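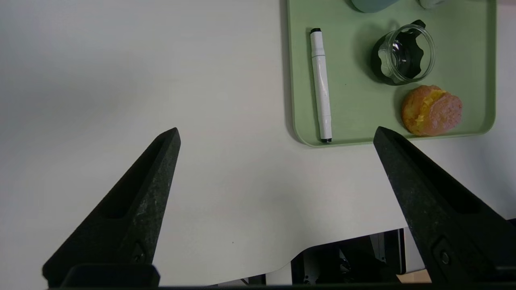 Arkamley, 2021-08-04

Trays! I promised back in March that I'd write about trays and then I wrote about curtain hooks instead, and several of you noticed. So, trays.

I used to have a rule that anything sitting on the white table got put away before supper. It was a good rule and I broke it every single day. The marker would come out to label something, the label would get written, and the marker would stay exactly where my hand had been. Same with jars. I own 42 glass jars of one kind or another (I counted them when we moved out of the Ruretgate apartment, and I wasn't proud of it), and at any given hour one of them is out on its way to somewhere else. Then there's food, because I eat standing up at that table more than I should.

So now there's a tray. It's plastic, a pale sage green, with round corners and a little raised lip, and whatever is out and undecided goes on it. As I write, that means the white marker, one small clear jar tipped over with its black wavy collar, and a round bun with a streak of yellow across the top. You couldn't build a system around those three things. They have no business together. But they're on the tray, and the tray is one thing to pick up instead of three.

Thilini Weerakoon wrote in last month to ask how I keep a tray like that from turning into a junk drawer with no front on it. Well, it does turn into one, Thilini, if I leave it long enough. What helps in my house is that it's small. When the lip is holding things back from the edge, I walk it around the rooms and drop things off. Marker to the mug by the phone, jar to the shelf, bun to me. It takes about as long as the kettle does. I tried a bigger tray from Soltley for a while and it was a disaster, because I could get two weeks of living on it before I had to move a muscle, and by then there were receipts under everything and a spoon I'd been blaming on other people. It's under a plant pot now and doing much better work.

The lip matters more than I'd have guessed. Markers roll. They roll off tables, they roll under radiators, and the caps come off somewhere in between and you find out about it when you pull up the rug. I've had flat trays, the kind that are basically a board, and a marker goes off one of those the minute you tilt it through a doorway. Even a low rim will do.

Color, too, and here I know I'm going to get letters. My sister-in-law likes everything white on white, and it does look lovely at her house, but I need to be able to see a tray to put things in it. Sage green on a white table is a soft sort of contrast and I don't get tired of it. Laurier Lavoie, who has been reading this newsletter since it was a photocopied sheet, swears by bright red and says anything paler is cowardice. I'll allow that his kitchen is very tidy. 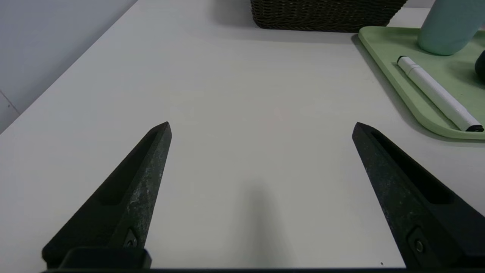 The white table, with the green tray and the brown basket.

Now, the basket. The dark brown woven one lives at the far side of the same table, and I want to say a word for it because it does a completely different job and I was a long time working that out. The tray is for things that are going back somewhere. The basket is for things that live there. Scissors, string, the good tape, the bad tape I can't bring myself to throw out. If I put a jar in the basket it has moved in, and I won't see it again until Christmas. I'd also say don't put food in a woven basket without a cloth, having spent one long evening with a toothpick and some crumbs.

I did once try two baskets and no tray. Meifang Fu talked me into it after she'd done the same in her sewing room, and in her sewing room it's wonderful — everything she owns is soft and nothing rolls or leaks. I lasted 14 days. You can't see to the bottom of a basket from across the room, and what I can't see I don't put away.

A few bits and pieces from the mail while I'm at it. Zhiqiang Wan asks whether the wavy collars on those little jars are worth keeping once the jar is in use. I keep mine. I like the scalloped edge and I've found the jars easier to tell apart at a glance with a black one showing through the glass, though I couldn't tell you it was designed for that. He also wants to know about washing plastic trays. Warm water, a drop of dish soap, dry it on its end. I've never done anything fancier.

And Haiyan Yan wants to know where to put a tray in a kitchen with no table at all. On top of the fridge if you can reach it, or on the end of the counter you already dump things on. You know which end I mean. Don't pick a sensible new spot, you won't use it. Go and look at where the pile is today and slide the tray under it.

The swap shelf at Liang is open again on the usual mornings, and there were four trays on it when I stopped by, including a rather handsome long one I talked myself out of twice. Bring something if you take something. They're up to 400 items this year and running short of hooks to hang things on, so if you have spare cup hooks in a coffee can somewhere (I know you do), please take them along.

Next time it's drawer liners, unless I get distracted again. Send me your measurements early, especially the odd ones, and tell me if you've found anything that doesn't curl at the corners.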